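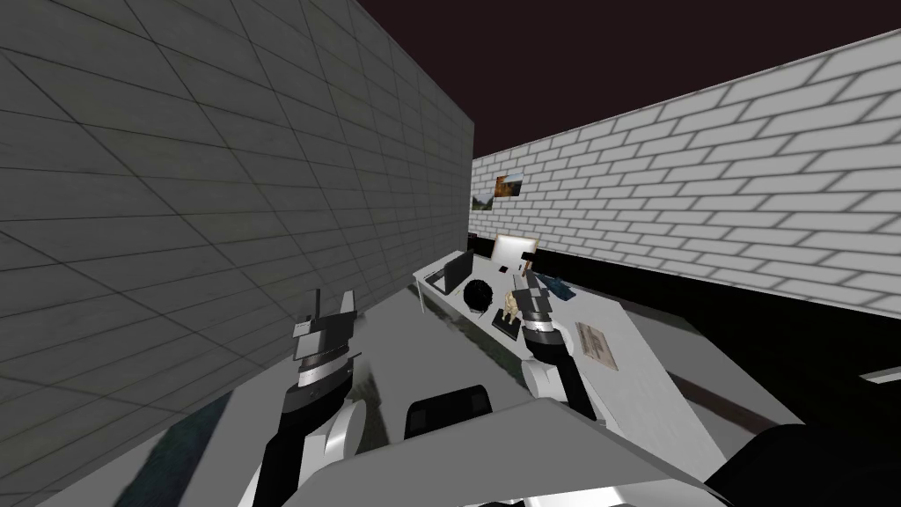
添付1:灰色のタイル壁と白いレンガ壁、奥に小さな額が二つ

問い合わせ番号:3343
件名:見積書のPDFで材料費の合計が合わない(Bravinano 内装プラン)
状態:解決済み
担当:アヌーク・マルテンス

ティネケ・クラース 9:12
いつもお世話になっております。Prikholmのクラースです。先月はプランの引き継ぎの件で長々とお電話に付き合っていただき、本当にありがとうございました。おかげさまで、あれから共有のほうは快調です。
今回は見積書のことでご相談です。画面の材料一覧では正しい合計が出ているのに、PDFに書き出すと合計だけが小さくなってしまいます。明細の行はきちんと全部並んでいて、単価も数量も画面と同じです。最初は私の足し算が怪しいのだろうと思い、電卓を出して二回やり直しました。それでもやはりPDFのほうが足りません。お客様にお渡しする前に気づいたのでほっとしましたが、11月は見積もりの依頼が重なる時期でして、少し心細くなっております。

アヌーク・マルテンス 9:40
クラース様、ご丁寧にありがとうございます。電卓で二回も確かめてくださったとのこと、お手間をおかけして申し訳ありません。
お手数ですが、次のことを教えていただけますでしょうか。
・書き出しの際に選ばれたひな形の名前
・足りない金額がいつも同じかどうか
・仕入先の価格表を最近読み込み直されたかどうか
お急ぎのようでしたら、材料一覧をCSVで保存していただくと、そちらの合計はおそらく正しく出ると思います。当面のしのぎにお使いください。

ティネケ・クラース 10:25
早速ありがとうございます。CSVの合計は画面と一致しました。これだけでもずいぶん気が楽です。
ひな形は「標準・縦」です。足りないのは毎回ちょうど3000ユーロで、何度書き出しても変わりません。価格表は同僚のリーフェン・コッペンスがVan Loonの新しいものを読み込んでくれたそうです。本人は「言われたとおりに読み込んだだけだよ」と申しておりますし、私もそう思います(念のため、彼の名誉のために書いておきますね)。
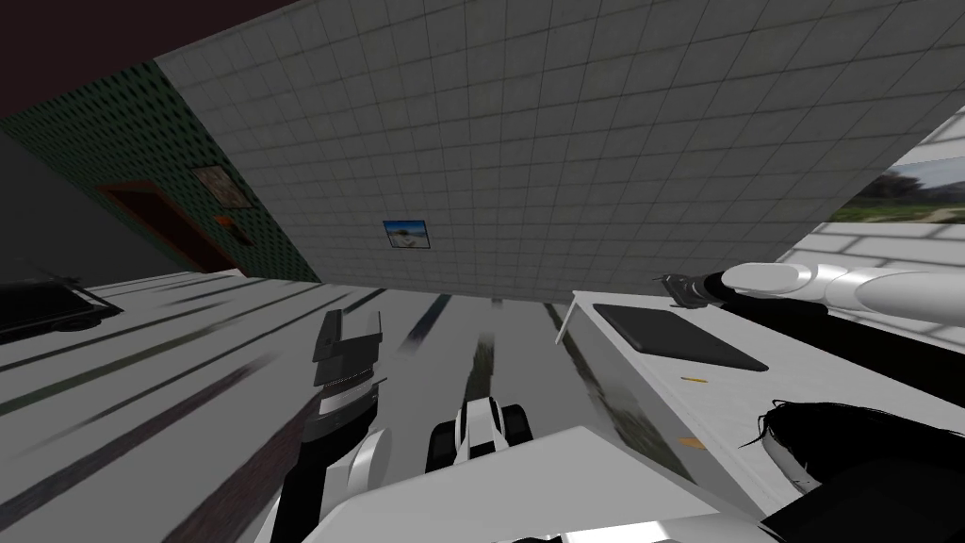
添付2:緑の壁紙側。出入口の枠は赤茶色の木

アヌーク・マルテンス 11:08
コッペンス様にもどうぞよろしくお伝えください。読み込みの手順には何の問題もございません。
毎回同じ額という点が大きな手がかりになりました。明細を拝見したところ、23行目の施工費が、ちょうど3000ユーロになっています。この行だけ金額の欄に「3 000」と空白が入っており、画面では数字として読めているのに、PDFの集計では文字として扱われて飛ばされているようです。開発のヨリーン・ヘルマンスに確認を頼みましたので、少しお時間をくださいませ。
その間に、23行目の金額を一度消して、空白なしで「3000」と打ち直してみていただけますか。保存のあと、プランを閉じて開き直してから書き出してください。

ティネケ・クラース 11:31
打ち直しましたところ、合計がぴたりと合いました!
ただ、欲張りなことを申しますと、同じ価格表を使っているプランがほかに4件あります。これも一行ずつ直すことになるのでしょうか。老眼にはなかなかこたえる作業でして……。

ヨリーン・ヘルマンス(開発)13:50
横から失礼いたします、開発のヘルマンスです。原因が分かりました。Van Loonの新しい価格表では桁区切りにふつうの空白とは別の種類の空白が使われていて、PDF側の集計がそれに対応していませんでした。こちらの見落としです、申し訳ありません。
修正版はPrisowのサーバーにも反映済みです。残りのプランは手で直していただく必要はなく、開いて「価格を更新」を押していただければ大丈夫です。すでにPDFにしたものは古い合計のままですので、そちらだけ書き出し直しをお願いいたします。
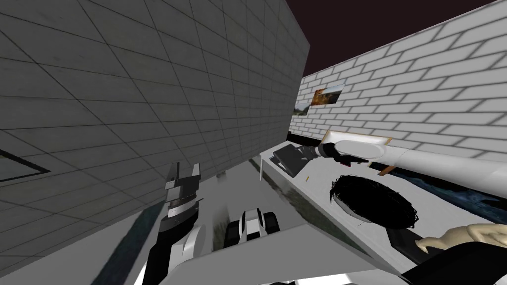

添付3:白いレンガ壁と、その下に続く白いカウンター

ティネケ・クラース 14:36
残りのプランもすべて更新し、PDFの合計が画面と同じになりました。上司のフランス・ワウツにも見てもらい、これでお客様にお出しできることになりました。ヘルマンス様、マルテンス様、お忙しいなか本当にありがとうございました。
ついでのお願いで恐縮なのですが、画面とPDFで合計が違うときに、書き出しの前に一言警告が出るようになると嬉しいです。急ぎではありません。

アヌーク・マルテンス 14:52
ご確認ありがとうございます。警告のご要望は別の問い合わせとして登録し、開発に回しました。進みがありましたら、そちらの番号でご連絡いたします。
この件はいったん解決済みといたしますが、もしまた金額が合わないことがありましたら、このまま返信していただければ再開できます。コッペンス様にも、価格表はそのままお使いくださいとお伝えくださいませ。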